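Skemach Productions
Location and Set Safety Inspection: Checklist with Comments
Production: Milberg (television drama, series one)
Premises: Boateng Studios, Stage 2 and adjoining rooms
Period covered: February 2021
Inspected by: Kekeli Kwofie, Production Safety
Received by: Adom Osei, Line Producer

Each item is marked Satisfactory, Action Required or Not Applicable. Items marked Action Required must be closed before the next shooting call on the stage concerned.

1. Access and escape routes
1.1 Fire exits unlocked and clear on both sides. Satisfactory.
1.2 Exit signs lit and visible from the set floor. Action Required. The sign over the scene dock door is hidden by the rear wall of the boardroom set. Lower the flat or fit a second sign.
1.3 Fire lane of the required width kept around the set. Satisfactory. Camera cases had been left in the lane at the north end and were moved during the visit.

2. Electrical and lighting
2.1 Portable equipment tested and labelled. Action Required. Of 32 items checked, two had labels past their date. Both were withdrawn.
2.2 Overhead lamps fitted with safety bonds. Satisfactory.
2.3 Cable runs covered where they cross walkways. Satisfactory.
2.4 Rorkon dimmer rack ventilated and free of stored material. Action Required. Drapes were stacked against the side panel. A gap is to be kept at all times.

3. Props and set dressing
3.1 Breakable items stored below shoulder height. Satisfactory.
3.2 Replica weapons locked away and signed for. Not Applicable to this block.
3.3 Small props kept off the floor and returned after each scene. Satisfactory. The log was up to date on the day.
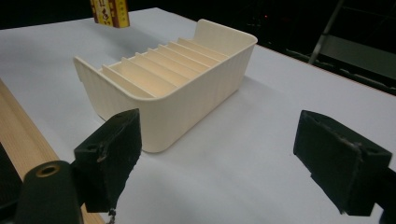
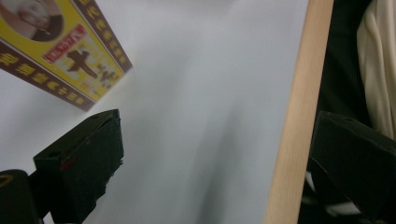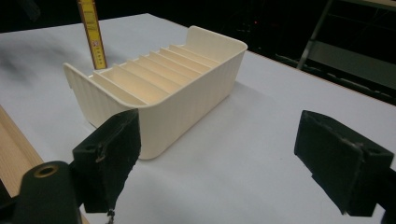
Cream organiser tray (first and third pictures); yellow box with Chinese lettering (second picture).

4. Vehicle scenes
4.1 Static car secured with chocks on all wheels. Satisfactory.
4.2 Fuel drained and battery disconnected for interior work. Action Required. No record of the battery check was found. The art department is to supply a signed sheet.
4.3 Performers briefed on door release. Satisfactory. The briefing took 10 minutes and was attended by all cast on call.

5. Health and welfare
5.1 Numbers on the set floor within the agreed limit of 20. Satisfactory.
5.2 Stage doors opened for 15 minutes between set-ups. Action Required. This was missed twice in the afternoon. The first assistant director is to enter each break on the daily report.
5.3 First aider named on the call sheet. Satisfactory.
5.4 Drinking water available. Satisfactory.

General comments
The standard of housekeeping has improved since the December inspection. The matter at 1.2 was raised on that occasion and remains open, and is now referred to the Line Producer for a decision.

Signed: K. Kwofie
Copy to: construction manager, gaffer, stage office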